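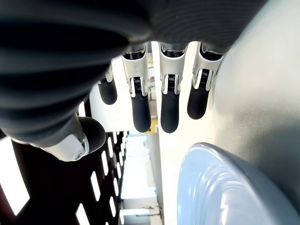 Orkum slotted panel in the dark finish, almost black with a touch of reddish brown.

Toltent brings slotted panel Orkum to the home workshop

April 30, 2019 – Toltent, maker of storage for small rooms, presents Orkum, a perforated panel with rows of long slots. Until now the panel was sold only to schools and repair shops. From today private customers can order it as well.

Orkum measures 80 by 30 centimetres and can be used standing or lying, on the wall or on a bench. Hooks, trays and straps are put into the slots by hand and can be moved at any time. Several panels can be joined in a row, so that the storage grows together with the work.

The panel is available in three finishes: dark, light grey and white. The slot pattern is the same in all of them, and accessories from the older Tevmont series continue to fit.

The price is 74 euros per panel, fixing set included. Orkum is sold in the web shop of Toltent and in the showroom of our partner Van den Broek, where all finishes can be seen. A narrow version for cupboard doors will follow in September.

Press pictures and samples are sent on request by the Toltent press office.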